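Our laundromat is getting a robot arm for the wash-and-fold side. What happens to the attendants?

Posted by dromum_evenings in Workplace and Jobs

I work the evening shift at a laundromat with a drop-off service. There are five of us on the rota. The owner has had a robot working on the front-loaders since April. It opens doors, loads and unloads, and closes the machine again. We still do the sorting, stain treatment, folding and all the customer contact.
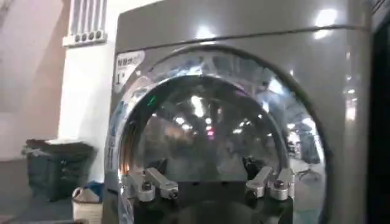 He says no one is losing hours. What he hasn't said is what the hours will consist of. So far I spend a good part of the evening standing near the thing in case it stops, and then I do my folding late. I'm also the one who gets the call at 9 p.m. when it won't pull a door open. My pay is the same as before. Has anyone been through this at their own place, and what should I be asking for?

Halfdan Hjaltadóttir
I was an attendant at Lahtinen for six years and went through much the same change, so I can tell you how it went there.

The loading was never the slow part of our job. A decent attendant fills a machine in a minute or two. What the robot changed was the order of the work. Before, I sorted one customer's bag and loaded it straight away. Afterward everything had to be sorted and set out in baskets before the robot started, and if a basket was in the wrong spot I had to go back and move it. We handled around 40 bags on a busy day and the early shift ended up doing nearly all the sorting. The late shift got the folding. People who liked a mix of tasks were not happy, and one moved to the front counter.

My back did get better. I should say that too. Bending to the bottom row of dryers all day is hard on you after a few years.

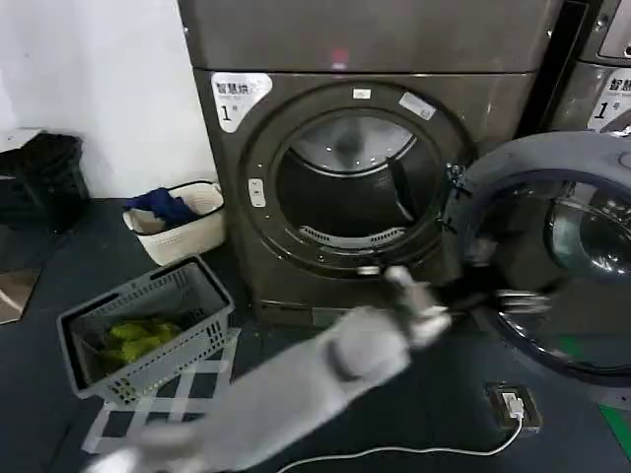
Get the side jobs written down, with a name or a shift next to each one. At our place the arm did the doors and the moving of clothes and everything else around the machine stayed with us, but it was not on anyone's list. Cleaning the lint grille along the bottom lip of the dryer opening is one of those. So is keeping the floor clear - baskets, bags, any cable lying across it where people walk. We had two weeks where each shift thought the other was doing the lint.

As for pay, ask for watching time to be counted as its own task. We logged every stop for 21 days, with the time and what we did to fix it, and took the sheet to the manager. We got a small hourly supplement and one person per shift named as the robot contact. The late phone calls stopped after that.

vundness_k
Ask for training. If you can restart it yourself you're worth more to him.

Pliston Wash
Owner of a small shop here. Mine cost me 600 a month on lease and I kept all my staff, but I did stop replacing people who left. Your boss may be telling the truth about hours and still plan to do that. Ask him directly. Also, who pays if it ruins a customer's clothes? Get that in writing before you agree to be the contact person. I didn't think of it until we had a claim for a torn blouse.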